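Suchbegriff eingeben Suchen

Zuletzt aktualisiert: Mittwoch, 14:20 Uhr

Oktober – Redaktion Werkzeitung Forell

Falzplatz 4: Zweiarmige Zelle übernimmt Teile der Musterfertigung

In der Musterabteilung in Ullemach werden Falzmuster seit Anfang des Quartals auch maschinell gefertigt. Die Zelle steht am früheren Handplatz 4, zwischen Zuschnitt und Endkontrolle. Geliefert wurde sie von Tirnex, die Anbindung an die Auftragsverwaltung hat das Ingenieurbüro Tymoshchuk übernommen. Betroffen sind die Kolleginnen und Kollegen der Frühschicht sowie die Arbeitsvorbereitung. Der Serienbereich mit den Taschenfalzmaschinen bleibt unverändert.

Gefertigt werden Kleinauflagen bis 3.000 Stück und Einzelmuster, für die sich das Einrichten einer Falzmaschine nicht rechnet. Bisher wurden diese Aufträge vollständig von Hand gefalzt. Die Zelle arbeitet mit zwei Armen und Parallelgreifern. Ein Arm fixiert den Bogen, der andere führt die Kante und drückt den Bruch an. Bei asymmetrischen Formen tauschen die Arme während des Ablaufs die Aufgaben. Die Bewegungsfolgen werden am Platz eingelernt, Falzung für Falzung, und anschließend im Auftrag hinterlegt.

Freigegeben sind Papiere mit 70 und 80 g/m². Leichtere Qualitäten verrutschen beim Andrücken, schwerere müssen vorgerillt werden und laufen weiterhin über den Handplatz. Gestrichene Papiere sind noch nicht getestet. Für die Einlernläufe wird farbiges Papier verwendet, auf dem sich die Bruchlinien im Kamerabild besser vom hellen Tisch abheben.

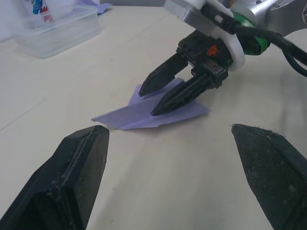 Gefalzter Bogen mit Mittelbruch am Falzplatz 4, die Greiferspitzen liegen auf dem Papier auf.

Als schwierig hat sich der Mittelbruch bei spitz zulaufenden Formen erwiesen. Das Papier federt nach dem Andrücken zurück, und die Lage des Bogens verändert sich um Beträge, die das Programm vor dem nächsten Schritt neu erfassen muss. Die Nachmessung kostet Zeit. Bei einfachen Kreuzbrüchen entfällt sie, bei pfeilförmigen Mustern ist sie nach jedem Bruch vorgesehen. Eine geübte Kraft falzt diese Muster derzeit schneller als die Anlage. Der Vorteil der Zelle liegt in der gleichbleibenden Andruckkraft und darin, dass längere Läufe ohne ständige Handarbeit möglich sind.

Für die Beschäftigten am Platz verschieben sich die Tätigkeiten. Das Falzen selbst nimmt weniger Raum ein, hinzu kommen Einlernen, Freigabe des Erstmusters und Reinigung. Wer am Falzplatz 4 eingesetzt wird, durchläuft vorher eine Unterweisung von 4 Stunden. Sie umfasst Anfahren und Stillsetzen, das manuelle Führen der Arme im Einrichtbetrieb und das Verhalten bei Störungen. Die Freigabe eines Erstmusters bleibt an die bisherige Qualifikation für die Musterfertigung gebunden. Eine Freigabe durch die Schichtleitung allein genügt nicht.

Papierstaub und Fasern setzen sich an den Greifbacken ab. Die Greifflächen sind deshalb zu Schichtbeginn und bei jedem Auftragswechsel mit einem fusselfreien Tuch trocken abzuwischen. Druckluft ist am Platz nicht zulässig. Die Kabelführung an den Armen wird einmal wöchentlich auf Scheuerstellen geprüft, der Eintrag erfolgt im Wartungsblatt am Schaltschrank.

Stellen entfallen durch die Zelle nicht. Die Einstufung der betroffenen Arbeitsplätze wird nach Abschluss des Probebetriebs überprüft, weil Einlernen und Erstmusterfreigabe in der jetzigen Tätigkeitsbeschreibung fehlen. Der Betriebsrat hat dem Probebetrieb unter der Bedingung zugestimmt, dass Laufdaten nur auftragsbezogen gespeichert werden. Eine Auswertung nach Personen findet nicht statt. Kameraaufnahmen aus der Zelle dienen dem Einlernen und der Fehlersuche.

Aus der Frühschicht kamen bislang vor allem Hinweise zur Ergonomie. Die Tischhöhe ist auf die Arme abgestimmt und für das Einlegen im Sitzen zu hoch. Tirnex prüft ein verstellbares Untergestell – ein Liefertermin liegt noch nicht vor. Bis dahin steht am Platz eine Stehhilfe zur Verfügung.

Aufträge für die Zelle sind in der Arbeitsvorbereitung mit dem Kennzeichen FZ anzulegen. Ohne Kennzeichen gehen sie wie bisher an die Handplätze. Rückfragen zur Papierfreigabe bitte mit Musterbogen an die Arbeitsvorbereitung, mittwochs bis 12 Uhr.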